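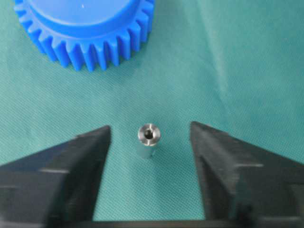
We're working out what it costs to put a second arm on the gear bench at Zellholm. Posting the planning notes here because people asked after the last thread. 1/

The arm itself is the easy line. Quote from Mekonnen is $3,953 with the gripper included. Prereo came in at $3,186, but that's the arm alone and you pick your own gripper and mount. Once you add those the two are close. 2/

Lead time matters more to us. Mekonnen says 10 weeks. Prereo wouldn't commit to a date, so Lungile Visser is calling them again tomorrow. 3/

Small parts are what drive the gripper choice. Our metal spacers are tiny next to the blue gears, and whatever we buy has to handle both sizes without a tool change. Wide opening, narrow tips. That rules out half the catalog. 4/
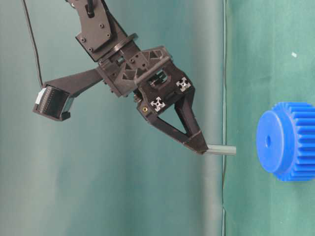 Peg in the fingertips, gear off to the right. Camera on its own bracket at the wrist.

Budget the wrist camera separately. You need the bracket, the cable and a spare cable. Junpei Furukawa wants two spares and he's probably right — the cable is the part I'd expect to replace first. 5/

Things we left off the first draft of the budget: cloth for the bench, spare fingertips, printed markers, a second power strip, shipping both ways if something goes back. None of it is expensive. Together it was enough to send the form back for another signature. 6/

Also hours. I put down 60 for setup and calibration. Kenta Kubo thinks that's low. I left it at 60 and added a line for his time. 7/

Not buying the Zellorport service plan this year. We'd rather keep that money for spare gears and fingers and look at it again next September. 8/

Order goes in once Prereo answers. If you run two arms on one bench, how much clearance did you leave between the bases? We have room to move ours, but only before the holes get drilled. 9/9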